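외화예금 환전 시점, 나눠서 하시나요 한 번에 하시나요
자유토론 > 외환·예금 | 댓글 9

글쓴이: 늦가을적금
달러 외화예금 만기가 11월에 돌아옵니다. 원금은 18개월 전에 넣은 거고, 금액은 크지 않습니다. 원화로 바꿔서 정기예금에 넣을지, 그대로 달러로 한 번 더 굴릴지 고민 중입니다.

상황을 적어 보면 이렇습니다.
은행에서 제시한 재예치 금리는 지난번보다 낮습니다. 원화 정기예금 금리도 같이 내려와서 둘의 차이는 예전만큼 크지 않습니다. 환율은 제가 넣을 때보다 조금 높습니다. 내년 봄에 전세 보증금을 올려 줘야 할 수도 있는데 집주인한테서 아직 확답은 없습니다.

나눠서 바꾸면 평균이 맞춰진다는 얘기가 많은데, 어차피 쓸 날이 정해진 돈이라면 의미가 있는지 모르겠습니다. 경험 있으신 분들 의견 부탁드립니다.
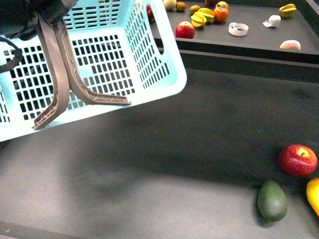
하늘색 플라스틱 바구니

댓글 1. 우한결 (Han-gyeol Woo)
봄에 쓸 가능성이 있으면 저는 그 금액만큼은 지금 원화로 바꿉니다. 환율이 더 오를 수도 있지만 보증금은 원화로 나가니까요. 나머지는 달러로 두셔도 되고요.
우대율부터 확인해 보세요. 같은 은행이라도 창구와 앱이 다릅니다. 저는 창구에서 그냥 바꿨다가 나중에 앱 우대율을 보고 속이 쓰렸습니다.

댓글 2. 커피값모으기
저는 반대입니다. 집주인 확답도 없는데 미리 바꿀 필요가 있나요. 외화예금은 수시입출금식으로 옮겨 두면 언제든 바꿀 수 있습니다. 이자가 거의 없긴 한데 몇 달 정도면 큰 차이도 안 나요.
그리고 금리 내린다고 달러가 꼭 약해지는 것도 아닙니다. 양쪽이 같이 내리면 차이는 그대로입니다.

댓글 3. 우한결 (Han-gyeol Woo)
>> 커피값모으기
금리 차가 그대로라는 건 맞는데, 그건 환율이 어디로 갈지 모른다는 얘기지 들고 있어야 한다는 근거는 아니지요. 모르면 쓸 돈은 쓸 통화로 맞춰 두는 게 기본이라고 봅니다.

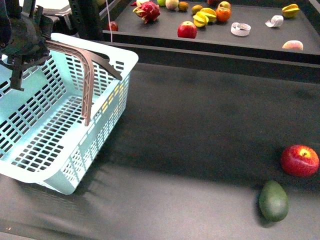

댓글 4. 나시리
저는 분할 환전을 하는 쪽입니다. 방법만 적습니다.
만기 때 전액을 수시입출금식 외화통장으로 받습니다. 한 번에 200달러씩, 점심시간에 앱으로 바꿉니다. 날짜는 급여일 다음 날로 고정해 두었습니다. 환율을 보고 날짜를 바꾸기 시작하면 결국 안 바꾸게 되더라고요.
결과가 한 번에 바꾸는 것보다 좋았는지는 모릅니다. 계산해 보니 제 경우엔 거의 906원 차이였습니다. 이득인지 손해인지도 의미 없는 금액이라 그냥 마음 편한 값으로 생각합니다.

댓글 5. 커피값모으기
>> 나시리
906원이면 시간 들인 게 더 아깝지 않나요? 저라면 두 번으로 끝냅니다. 만기 때 절반, 전세 얘기 정리되면 절반.

댓글 6. 나시리
>> 커피값모으기
앱에서 1분도 안 걸립니다. 예약 환전 걸어 두면 그것도 안 해도 되고요. 다만 예약 환전은 은행마다 최소 금액이 다르니 확인하셔야 합니다.
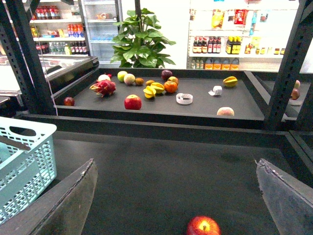
바구니와 빨간 사과

댓글 7. 슈페를링
외화예금 재예치하실 때 자동 연장 조건을 꼭 보세요. 저는 그걸 안 보고 있다가 자동으로 같은 기간이 연장됐고, 중간에 깨면서 약정 이자를 거의 못 받았습니다. 통지는 문자로 왔는데 광고인 줄 알고 지웠네요.
확인하실 것은 자동 연장 여부, 연장될 때 적용되는 금리가 만기일 기준인지, 중도해지 이율이 기간별로 어떻게 되는지, 일부 인출이 되는지입니다. 일부 인출이 되는 상품이면 위에서 다투시는 문제가 상당 부분 없어집니다.
그리고 세금도요. 환차익에는 세금이 없어도 이자에는 붙습니다. 이자만 보고 비교하실 때는 세후로 비교하세요.

댓글 8. 늦가을적금 (글쓴이)
답변 감사합니다. 슈페를링 님 말씀 듣고 약정서를 찾아봤는데 자동 연장으로 되어 있네요. 오늘 앱에서 해제했습니다. 일부 인출은 2회까지 된다고 적혀 있습니다.
앱 우대율은 창구보다 높습니다. 대신 하루 한도가 있어서 전액을 한 번에 앱으로 바꾸려면 어차피 이틀에 나눠야 합니다.

지금 생각은 이렇습니다. 보증금 인상분으로 잡아 둔 금액은 만기 때 원화로 바꿔서 짧은 예금에 넣고, 나머지는 일부 인출되는 달러 예금으로 재예치하려고 합니다. 집주인이 올해 안에는 답을 준다고 했으니 그때 다시 보려고요.

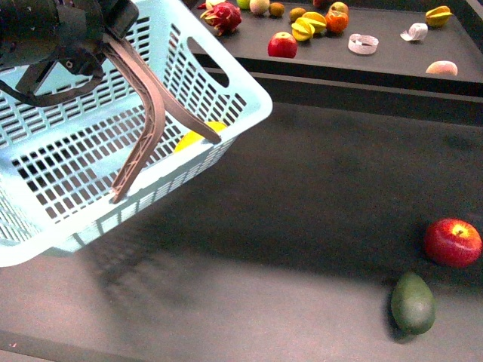 한 가지 더 여쭤볼 게 있습니다. 짧은 예금을 석 달로 할지 여섯 달로 할지인데, 은행 표를 보니 석 달짜리 금리가 여섯 달짜리보다 아주 조금 낮습니다. 여섯 달로 하면 보증금 줄 날짜를 넘길 수도 있어서 석 달 쪽으로 기울어 있는데, 파킹통장이 나을까요? 파킹통장은 금리가 중간에 바뀔 수 있다는 게 걸립니다.

댓글 9. 우한결 (Han-gyeol Woo)
>> 늦가을적금
석 달이요. 파킹통장은 높은 금리를 주는 한도가 정해져 있는 곳이 많아서, 한도를 넘는 금액은 이율이 뚝 떨어집니다. 보증금 인상분이 한도 안이면 파킹도 괜찮습니다. 그 경우엔 날짜 신경 안 써도 되니까 저라도 파킹에 둘 것 같네요.
커피값모으기 님은 여전히 반대하시겠지만 달러로 남기는 부분도 있으니 절충이라고 치시죠.

커피값모으기 님의 답글
반대까지는 아니고요. 저는 확답 받고 바꿔도 늦지 않다는 생각 그대로입니다. 두 달 차이로 환율이 크게 움직이면 그건 누구 말이 맞았다기보다 운이고요. 글쓴이님은 만기일에 앱 점검 시간만 피하세요. 밤 11시 반 넘어서 하려다가 환전이 안 돼서 다음 날 고시환율로 바꾼 적이 있습니다.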